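Right, thread time. I've given up supermarket bread for a whole summer and I have opinions. 1/9

It started with a bag of flour from Baert that was on offer. Strong white, nothing fancy. I thought I'd make one loaf, feel smug and go back to sliced. Reader, I've now made 14. 2/9

The first one was a brick. I'd killed the yeast with water straight from the kettle (let it cool!!) and then left it on the windowsill for three hours wondering why it looked so sulky. We ate it as toast and everyone was very polite. 3/9

Second go I weighed everything properly. 700g flour makes one enormous loaf or two sensible ones, and I'd always go for two so one can live in the freezer – slice it first though, or you'll be hacking at it with a bread knife at seven in the morning. 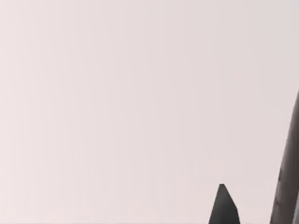

Also my scales only go up in fives, so if you're the sort who measures salt to the gram then we are very different people. 4/9

Kneading! I do ten minutes by hand with the radio on. You can do less and let it sit longer, and plenty of better bakers than me do, but I like the thumping about. It's the only exercise I get on a Sunday. 5/9

Tins: the cheap Pevard one sticks, the old one from my nan doesn't, and I've stopped trying to work out why. Butter it, then flour it, then say something nice to it. 6/9

Someone asked about storage. I keep mine in a cotton bag in the cupboard and it's fine for two days, a bit tired by the third, and then it's breadcrumbs. Don't put it in the fridge, it goes stale even quicker in there.
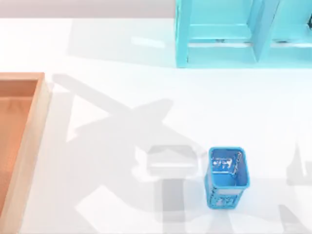

White tabletop, turquoise shelves.

7/9

Has it saved me money? Haven't a clue, the oven's on for ages and I get through twice as much butter. But the kids eat the crusts now and that alone is worth it – years of crusts in lunchboxes, gone. 8/9

Next up is rye, which I'm told is like kneading wet cement. If you've got a recipe that works in an ordinary oven please send it over, and tell me whether the caraway seeds are compulsory. 9/9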